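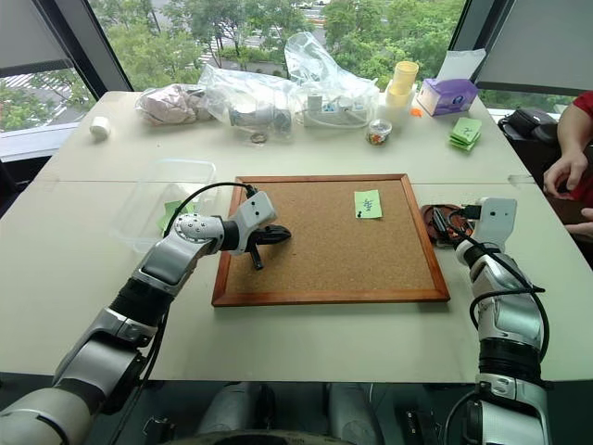 Cork board, one green note up so far. More wanted.

The swap board is back

Short one this week, the print deadline moved and I'm typing with a coat on.

We have a cork board again. Framed, reddish-brown wood, nice enough to hang by the front door at Langlois once the wall plugs turn up. Until then it lives flat on the long table by the windows, so come in and pin something. Green notes are in the clear plastic box to the left of it. Please use those and not the backs of receipts - last June we took down 142 bits of paper and could read maybe half.

House rules, same as ever. One note per person. Big letters. Put a phone number or which floor you're on. Notes come down after a month, wanted or not.

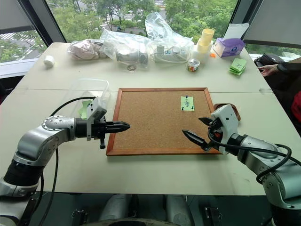
By Benvinda Correia
Jan 9, 2021

Pins. One in the middle of the top, one in each bottom corner, and the note stays flat when the door opens. A single pin in a corner is fine for a day or two but then it curls and you loose the bottom line, usually the phone number.

Start at the upper right and work left please. Leaves room for the Nesholm class lists, which need the whole bottom half by the time sign-up opens.

Already promised for the board - a bread machine (free, pick up only), Clastora reading group looking for two more, somebody's nearly new snow boots, size 9. If you wrote in about the piano stool, I have your email, just havent got to it.

Also, spare pins. We ordered a box of 100 and they go faster than you'd think. Please put yours back when you take a note down, and check the floor under your chair.

Next issue Friday. Items to me by Wednesday noon.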